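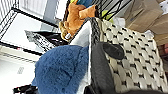 The Yeoman Picture House reopened its smaller screen in July with a season of British comedies, and the programme has given this blog occasion to consider a matter raised by several readers: the proper length of a film comedy. It is the view of the present writer that 90 minutes remains the most suitable figure, and that the recent habit of exceeding two hours has done the form little service.

The opening title, Drolstead, runs to 73 minutes. It concerns a market town that mislays its own mayor during a visit by officials from the county, and it wastes very little time in doing so. The mayor is gone before the opening titles have finished. The search is conducted by a town clerk of great dignity and no sense of direction, and the film trusts the audience to follow her without explanation. There is one weak passage, set in a railway buffet, in which the same misunderstanding is played three times with diminishing effect.
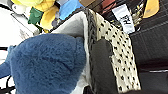
Photo: Beryl Gosling

The second film, Flilel, is longer and has been more widely praised. Its subject is a travelling salesman who represents a product that neither he nor his customers can describe. The first hour is very well managed. Thereafter the script introduces a brother, a lawsuit and a wedding, and the attention given to each is taken from the salesman, whose company one had come to enjoy. A firm editor would have removed the brother altogether. The wedding might have been kept for the speech, which is delivered to the wrong family and received politely.

Readers who attended the same screening have written to defend the brother. Their letters have been read with care, and the objection stands.

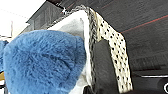 Jistetti and the matter of the interval

The third title presents a different difficulty. Jistetti was made with an interval in mind, and the Yeoman elected to show it without one. The joke on which the first half closes, a door that opens on to a second and identical door, requires a pause in which the audience may talk about it. Shown straight through, it is followed at once by a quiet scene in a solicitor's office, and much of the dialogue was lost beneath the laughter.

The management has been asked to restore the interval when the film returns. Tickets for the remaining performances are on sale at the box office, and the balcony will be open for the evening showings only.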